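Re: [grip-users] Hiebert rental kit, anybody tried it?

To the list,

Sorry for the slow answer. I wanted to get through a full rental period before I said anything, and then I wanted a nap. The original question is quoted below for those who clear out their inboxes like responsible adults.

> We're looking at the Hiebert rental kit for collecting hand-held
> gripper demos at home. The sales page says two grippers, software,
> and "everything you need to begin today." Before I sign for 70 days
> of it: does it work in a normal cluttered room, how bad are the arms
> by evening, and is the Prilteo plan worth paying extra for?
> We mostly want small household objects going in and out of
> containers. Nothing fancy. Budget is tight and my patience is
> tighter.

Taking your questions in the order that suits me.

"Begin today" is true if today starts early. Unpacking is quick. The pairing step is where the morning goes. Cukero, the desktop app that comes with the kit, wants to find both grippers in a fixed order, left one first, and if it finds them the other way around it lets you carry on until you try to save. Then it tells you. I went through that twice before I found the line about it on page 9 of the manual, under "Storage and Care."
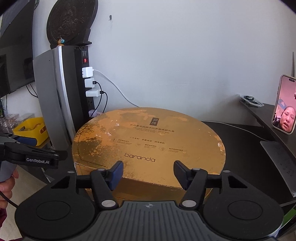 Once paired, they stayed paired, and I'll give them credit for that. I had one dropout in the whole rental, and I'm fairly sure I caused it by snagging a cable with my foot. Calibration at the start of each session is a matter of opening and closing the fingers when the app tells you to. It talks to you in a voice like an elevator. You can turn the voice off. Do.

As for your cluttered room, mine is worse, and tracking held up fine. The manual asks for a "clear, evenly lit work area," and if I owned one of those I would be eating dinner on it. The one surface that gave me grief was shiny metal under a desk lamp. Move the lamp.

Arms: yes, by evening you will know you have them. For the first hour it feels like nothing. After that you start resting your elbows on things, and your takes get lazy, and you can see it in the playback. I settled on sets of 20 takes and then a break with both grippers down. The grip angle seems to have been designed for somebody with a bigger hand than mine, so take that into account if you have a smaller one too. 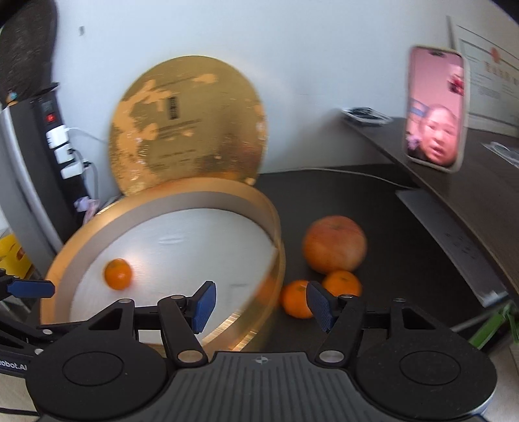
Your containers question is the one I can help with most, as that's pretty much all we did. My advice is to skip the sample objects they suggest (blocks, more blocks, a cup) and go to the kitchen. Fruit is a better test. It rolls, it comes in slightly wrong sizes, and it bruises when you're being clumsy, so you get feedback without any software at all. We used a round gold tin with mandarins, one in the base and two more out on the desk next to a grapefruit, and small fruit like that suits the gap between the blue finger pads very nicely. The grapefruit I'd treat as a stretch goal. Lids are their own project: a wide round one wants both grippers, and you should prop it against something in between takes or you'll spend your evening chasing it.

The fingertip pads have held up so far. Hiebert sells spares in the accessories list at a price that made me look for the decimal point. I'd wait until you need them.

On Prilteo, the paid plan: what you get for the money is automatic checking of your takes, longer storage and a person who answers email. The checking is decent. It caught takes where I'd started moving too early, and it also flagged a good number where I can't find anything wrong, and I've watched them more often than I've watched some movies. The free tier stops at 3,000 takes, and for what you describe I doubt you'll get there before your arms quit. I'd start free. You can switch partway through, and your old takes come along, though they do get renamed into something only the server understands. Export your own list first.

Compared with the Trikance kit, which I had last September: Trikance is lighter and its app is a lot less fussy, but the fingers had play in them right out of the box and support was a web form that led to another web form. If you only need one hand, I'd still look at it. For two-handed work I'd take the Hiebert again, grumbling.

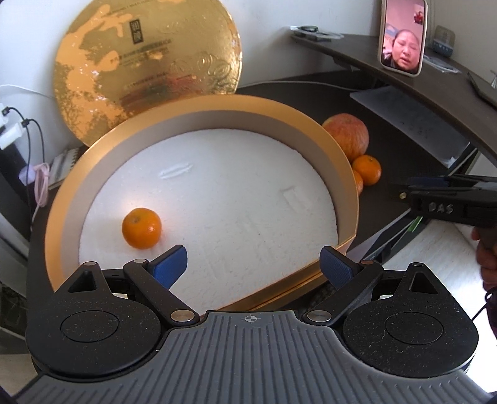
Things to ask before you sign

Who pays return shipping. On my contract it was me, and the case is heavy.

Whether the 70 days start when they ship or when it lands on your porch. Mine started when they shipped.

Whether the second charger is included. It's in the photo on their order page. It was not in my box.

Whether you get the current version of Cukero or the one on the USB stick. Don't install the one on the USB stick.

I have the kit until the end of the month, so if there's a particular object you want tried, write back and I'll give it a go, within reason. No eggs.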